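Teaching dish rinsing: head cam or teleop first?

Posted in: Home manipulation

asanka_p
Tue 26 July
Back at it after a break and I'm so keen on this one! We're teaching our two-armed setup (Flerkari controller, nothing fancy) to rinse cups at the sink. So far I've got 156 demos by hand, wearing the camera on my head, and 10 by remote control. The teleop ones took me all arvo.

My favourite part of the hand demos is how much the spare hand gets up to. One hand holds the cup under the tap and the other hovers beside it, as if to steady or rub the outside.
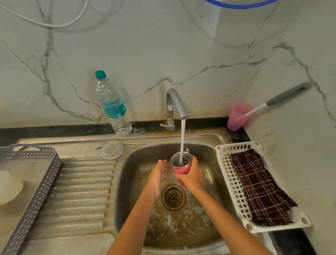 I never plan any of that, it just happens, and I'd love the policy to pick it up. With the remote rig I park the left arm and forget I have one. So should I keep piling up hand demos, or knuckle down with the controllers?

L.Ocampo
Knuckle down, sorry mate. Your fingers aren't its fingers. We trained on bare-hand footage in January and the arm reached for mugs beautifully, then had no idea how hard to squeeze.

aicha_b
Disagree with Leandro! Reaching is most of the job with cups. We pretrained on hand video, added a small teleop set and it was brilliant — much better than teleop alone. Do you vary the grip? Side grip every time will bite you once a bowl turns up.

asanka_p
Mostly side grip, yeah. Good point, I'll mix in some rim grabs.

L.Ocampo
Aicha, how small is small? Ours was two operators for two weeks and it still dropped things.

aicha_b
Over two hours of driving, one operator. Same person the whole way through, so the style stayed consistent. Might be your difference?

L.Ocampo
Could be. Our two drove very differently, one of them treats every mug like an egg. I'd still want the water running in the teleop set, as the stream pushes the cup about.

asanka_p
Tap will be on! Doing another teleop batch on Saturday with both arms awake this time. Will post the failures too.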